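Clearing the Bench Without Losing the Small Stuff

Every workbench has a population of small parts that belong to something. Mine grew until I could no longer set down a sandwich, so last July I made some rules.

Sort into bowls first, boxes later. A shallow bowl lets you see what you have and pick it out with clumsy fingers. Jam jars look charming on a shelf, and then you spend the evening shaking them like a man panning for gold.

Steal the bowls from the kitchen, but steal the ugly ones. Pale colors are best. A black button in a black tray is a button you will be buying again.

Keep switches and push buttons apart from screws. Screws scratch the caps and work their way into every socket they can find.

Anything with mesh sides is fine for bulky things and hopeless for washers. Loose wire pokes through it too – coil it and tie it before it goes in.
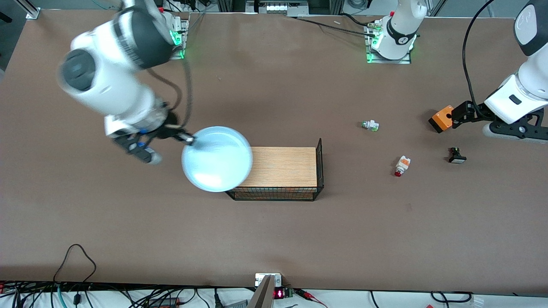
Leave the middle of the table for last. Do the corners while you still have some patience, then work inward. And label the bowl before you put it on the shelf. My friend Helmut skipped this step and now owns three bowls marked "other," one of which he is afraid of.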